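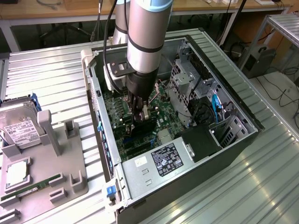
Posted by the Vamport workshop lead | Imis project, progress report 2 | July

Hello again from Vamport! Last time I wrote you mostly about purchase orders, so I'm happy to have something livelier for you this time. We finally held our open day, and the teardown cell got to show off in front of real people.

Quick recap for anyone on your side who's new to Imis: we're teaching an arm to take old desktop computers apart so the good pieces can go back into use. The tower goes down on its side on the bench, the gripper reaches in over the motherboard, and there's a gray tray on the left for the parts, with its own spots for a hard drive, a CPU and a stick of RAM. Simple enough to explain to a visitor in one breath, which I did, over and over, until my voice went.

We had 78 people through the door, a lot more than I'd put in the plan. Most came over from Stevville on the morning bus, and quite a few stayed past lunch. I'd set up chairs and a little talk, and then everybody just wanted to stand by the cell and watch (fine by me, the talk was too long anyway). The favorite question by a mile was how it deals with cables. My answer was "not very well yet," and I'd rather you hear that from me too. Thin wires looped over a board are still our biggest headache, and a stray one can stop a run cold. The blue plastic clips and latches you get in some cases are much kinder to us.

The folks from Hsiao brought two old towers we'd never seen before and asked if we'd try them. One went nicely. On the other we got as far as the memory and then I called it, as the drive cage sat closer than our approach path likes and I didn't want to bend anything. They were good sports about it and have offered us roughly 400 more retired machines over the winter, if we can find somewhere dry to keep them. That's the best thing to come out of the day, I think.

On money: the open day cost 3000 dollars, nearly all of it bus hire, food and the extra guarding around the bench. That's inside the outreach line, and the guarding stays up for good.

Still open from the last report: the new finger pads (ordered, not here), the written safety procedure (drafted, needs your comments), and the second parts tray, which I keep putting off. Next up is a solid month of cable work. Could you let me know before then whether the storage rent can come out of the equipment budget? Hsiao would like an answer from us soon.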